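Dandeck on Server Ticks, Loot Tables and the Flevance Rework 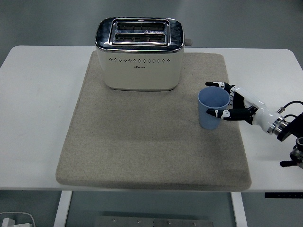
A cream-white two-slot toaster on a felt mat.

Nov 7, 2025

Dandeck runs its online role-playing game Grurkance on a single shared world, with no separate servers to pick from at login. The lead systems designer, who asked to be identified by job title only, spoke to us by voice call on the changes coming to the Flevance zone.

The current version of Flevance holds 700 players before the server starts to drop position updates. "Above that number you see rubber-banding, and healers notice it first," the designer said. The new build splits the zone into 10 cells, each with its own process. Internal load tests in July reached 3,000 simulated players. Combat across a cell border is still resolved by the cell the target stands in, which adds one server tick of delay.

"One tick is fine for a sword swing. It is not fine for an interrupt," the designer said. Interrupts will be checked in both cells, and the earlier timestamp wins.

The loot system is changing in the same patch. Grurkance has 1,284 items that can drop in Flevance, all of them held in one weighted table. Rare items were hard to tune — raising one weight lowered every other. The table is now broken up by enemy family, and crafting materials roll separately. Drop rates for existing boss items will stay where they are.

Asked whether the Alarcón raid would get the same treatment, the designer said the raid is instanced and has no need for cells. Its lockout timer will move from a fixed weekly reset to a per-character one. "Guilds asked for the fixed reset to stay as an option. We have it working, but the calendar window doesn't show it correctly yet."

The patch goes to the public test server first. Characters can be copied over once per account, and mail attachments do not carry across.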